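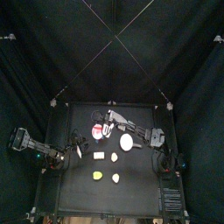 ## Two-arm cells coming to our packing room, how do I help my team through it?

**Asked by Anitha Rao, 2024-07-07**

Hello all, long-time reader and first-time asker, so do forgive me if I ramble! I look after the gift-set benches at Vimberg, where we put mixed small items together by hand for mail order. There are 32 of us, and most have been on the benches far longer than I have. From April we've had a two-arm cell on trial, and management would like more of them if the numbers hold up.

Nobody is losing their job, and we have that in writing, but the mood has gone very flat all the same. People used to chat across the bench while they packed, and now whoever is on the cell stands by themselves next to the curtains for a whole shift. One of my best packers told me she feels like a babysitter. Has anybody been through this and come out with a happy room at the end? I'd love to hear how you split the work up.

---

**Answer from Lanying Kang** (marked as helpful by the asker)

Oh, I do feel for you, Anitha. We went through the same thing at Bultura, and I was one of the people on the bench, so you're getting it from that side!

The standing alone was the worst of it for us too. We asked for two-hour turns and got them, and after that I didn't mind the cell at all. I'd go back to my own bench for the rest of the day and have a natter. Do make sure the turns are on the wall for everyone to see, or the same kind souls end up doing all of them.

The other thing I'd say is let your packers teach it. Our engineers had the arms picking up little packets by the middle, and any of us could have told them a packet wants holding near the end or it folds. Once Xiaoyan Yin from our bench started sitting in on their Tuesday-type catch-ups (ours moved about a lot) she brought a whole list, and they used most of it. She's paid a grade higher now, and quite right too. Ask about the pay early, while they still want things from you.

Oh, and the targets! Our cell did 874 picks on its best day in the first month and somebody put it up on the noticeboard. Please don't let them do that. It was all one easy item, and it made people who'd been doing fiddly mixed sets feel dreadful.

---

**Answer from Mingxuan Du**

Rotate people. Also check who clears a jam. If it's only the technician your packers will be stood waiting, and that's what makes them feel useless. Ours had a 9-page guide and one afternoon of training and could sort nearly everything themselves.

---

**Answer from Unnur Nørgaard**

Can't speak for packing, I'm in a laundry, but we lost the radio when the machines came in as they wanted to listen out for faults. It took us 7 weeks to get it back. Ask about the radio.

> **Anitha Rao:** Thank you all so much, I've read these out at break and had a proper laugh about the radio (ours is safe so far). Two-hour turns start next week. Lanying, could I ask how you managed it when somebody simply didn't want a turn?

> **Lanying Kang:** We had two who said no and we left them be, love. One came round in her own time and the other is still on ribbons.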